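Hui-mei Chiu spent most of October reading land records. She is the lead investigator for the inspector's office in Pavstead, a post she has held for five years, and her report on the Lekov Road parcels went to the prosecutor in December 2020. It names four former officials of the county property department and asks for charges against two of them.

The report covers 439 acres of public land on the north side of the county. According to Chiu, 204 of those acres were fenced, built on or rented out by private parties who had no title and paid the county nothing. The rest was leased at prices she calls "far under anything a buyer would have been quoted on the open market."

She agreed to talk on the condition that we not ask about the two people facing possible charges. We met at her office, where the case files take up a wall of shelving and part of the hallway.

The complaint that started it came from a tenant farmer who was told to leave a field his family had rented from the county for years. He asked to see the new lease. The department told him there wasn't one, and a week later it told him the lease was confidential.

"Those are two different answers," Chiu said. "If there's no lease, there's nothing to keep confidential. So I asked for the register, and the register had pages missing."

The missing pages were the ones for Lekov Road. Her office rebuilt them from tax filings, survey maps and utility hookups, and ended up with 1,375 documents. Chiu said the utility records helped most. A company called Thygesen Storage had applied for water and power at an address that, on paper, was pasture.

"You can't get a meter put in without signing for it," she said. "People are careful about deeds. They're not so careful about the water bill."

Thygesen Storage has said it believed its agreement with the property department was valid. Chiu would not say whether she accepts that. Her report says the agreement was signed by an official who had no power to sign it, and that the company's first two payments went to a consulting firm, Pronono, instead of to the county treasury. Pronono was closed the following year. Its listed director was the brother-in-law of a department manager.

Asked why nothing was done sooner, Chiu pointed to two earlier inquiries. The first was dropped after a change of administration. The second produced a short memo recommending "further study," and she has not been able to find out who wrote it or who received it.

"I have the memo. It has no name on it and no date," she said. "I put it in the report as an attachment so people can read it for themselves."

She was more guarded about politics. Several members of the county council have said the inquiry was timed to hurt the old administration. Chiu said the dates of her requests are all in the appendix, and that the property department took around eleven weeks to answer the first one. She had hoped to finish before the summer.

"If they'd answered in the time the rules give them, we'd have been done well before anyone was campaigning," she said. 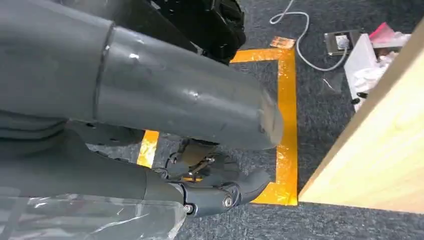 Council member Dale Orrin disagrees with that account, and said by phone that the department had been short of staff and had turned over every file it was asked for. He said he would support recovering the land but wanted the names of the officials kept private until a court had heard the case.

Chiu said the law requires the names to be published once a referral is made, and that she had no choice in the matter. She also said the recovery of the land is a separate process. The county attorney has to file for each parcel, and the occupants can contest it. Some of the smaller ones are households who paid someone for their plots and have handwritten receipts.

"I don't want those families treated the same as the storage company," she said. "That's in the report too, on the last page."

The prosecutor's office has confirmed that it received the referral. It has not set a date for a decision.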